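The new dish rack

The old dish rack finally went out with the recycling in December. It was a chrome one that came with the flat, and by the end the feet had gone rusty and left brown rings on the draining board that I had to scrub off with bicarb. One of the side rails had come away as well, so anything heavy on the left had to be propped up with a mug.

I'd put off replacing it for ages because I couldn't face choosing. There are far too many dish racks. Some go over the sink, some hang on the wall, some fold flat, and some have two floors and look like a car park. Our kitchen in Wuller is small. The sink is one bowl with a short draining board to the right, and then there's the white table under the window, where most things get done. The old rack lived on the draining board, which meant there was nowhere to put a pan down while washing up.

So the first decision was to move the rack to the table, and that meant it needed a tray that would catch the water. The old one just dripped onto the metal and ran back into the sink. On a table you can't have that.

I looked at three. The first was from Lill, the homeware shop by the station, and it was bamboo. I liked it, but my sister had a bamboo one and it went black underneath within the year. The second was a big stainless steel thing in Hukmont that would have taken up half the table. The third was the one I bought, a black wire rack with a black plastic tray, and it cost £28. I carried it home on the bus on my knees, since the bag they gave me was too small.

I've had it for a couple of months now, so this is how it's been.

Washing up for two, it holds everything from an ordinary dinner without stacking. I can get 8 dinner plates in if I'm careful, though there are rarely that many to do. Bowls are harder. The deep ones lean into each other and stay wet where they touch, so I put them in upside down and give them more room. Glasses I dry by hand straight away, as I always have, because the water here is hard and leaves spots.

The thing I use most is the tray. It has ridges moulded into the bottom so the edges of the plates have something to sit against, and they don't slide about when you take one out of the middle. I didn't think much about that in the shop but it makes a difference every day. The old rack used to let the whole row go over like dominoes.

The tray does have to be cleaned, and it's a bit of a nuisance. Crumbs and bits of rice get down between the ridges and a cloth goes over the top of them. I use an old toothbrush. Once a week I take the wire part off, put the tray in the sink with hot water and a squirt of washing-up liquid, leave it for 30 minutes and then go along the grooves one at a time. There's a small round drain hole as well and I do that with the same brush. If I leave it longer than a week there's a white chalky film over everything, and on black plastic you see all of it. That would be my one warning about the colour. I wanted black because I thought it would hide marks, and with hard water it does the opposite.
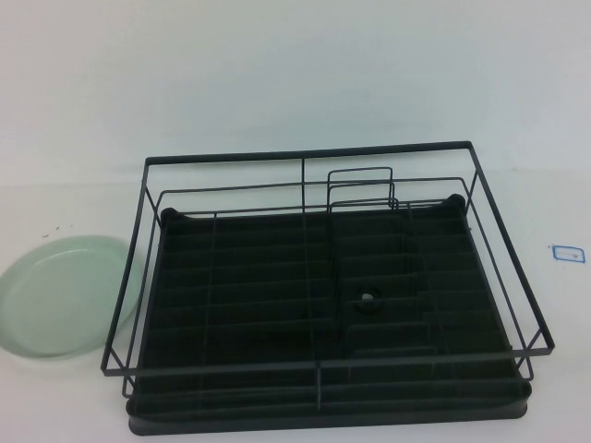 The wire part I just wipe down. It flares out a bit at the top, so allow for that if you're measuring up for one, as the tray on its own is smaller than the space you'll need. I measured for the tray and then had to move the bread bin.

Toshio Shimada, who I share the kitchen with, wasn't keen at first. He is used to drying everything with a tea towel and putting it away at once, and he thinks a rack on the table looks like unfinished work. We've agreed that whoever gets up first puts away what's in it, and the table is clear of crockery by breakfast most days. He has since started leaving the chopping board in it overnight, so I think he has come round.

The plastic plates are the only things that don't suit it. We have a few we use for picnics and for toast, and they're so light that they tip forward if anything knocks the rack. I've stopped trying and dry those by hand with the glasses.

I did look for a mat to go underneath, and Multier do one in grey felt, but the table wipes clean easily enough and I'd only have another thing to wash. I may change my mind if the tray starts to scratch the surface. So far there's no mark.

The bread bin is still on top of the fridge, by the way, and I can't reach it without standing on my toes. I'm going to put up a shelf for it next to the window once I've found the drill, and I'll write that up when it's done. If anyone has a good way of getting limescale off black plastic without vinegar (the smell hangs about for hours in a kitchen this size), please leave it in the comments.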